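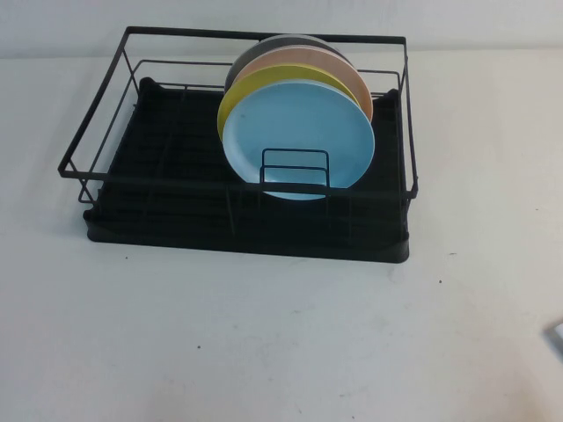
Dzintra pregunta si el kit Zutix vale los 2.468 euros o si le conviene seguir fregando a mano hasta la jubilación.

Última actualización: 13 de octubre de 2019
Tiempo de lectura: 2 min

BorisGashi
Lo tengo desde septiembre. Brazo, base, pinza y un manual traducido por un enemigo. Con platos en un escurridor como el mío, negro, de varilla, cumple. Con tazas, mejor no hablemos.

Lurdes Quintela
A mí me tardó una tarde entera en calibrar. El vendedor de Bastos prometía «listo en minutos», sin decir cuántos.

S_Valente
Discrepo. El Dallaretti cuesta 2.000, viene montado y el soporte contesta en cristiano. Pagar más por apretar tornillos tiene su mérito, pero yo ya hice la mili.

BorisGashi
El Dallaretti no te deja tocar el software, Salvador. Si el plato es más ancho de lo que dice el catálogo, te aguantas.

S_Valente
Pues compro platos del catálogo.

Albertina L.
¿Alguien ha probado la pinza blanda de Hasness? Son 400 aparte y no sé si encaja en la brida del Zutix.

Lurdes Quintela
Encaja con adaptador. El adaptador está agotado.

DzintraOts
Gracias a todos, creo. ¿Y los platos de colores? Tengo azules, amarillos y unos rosas de mi suegra.

BorisGashi
El color le da igual. A tu suegra, tú sabrás.

4 comentarios ocultos
Compartido 4 veces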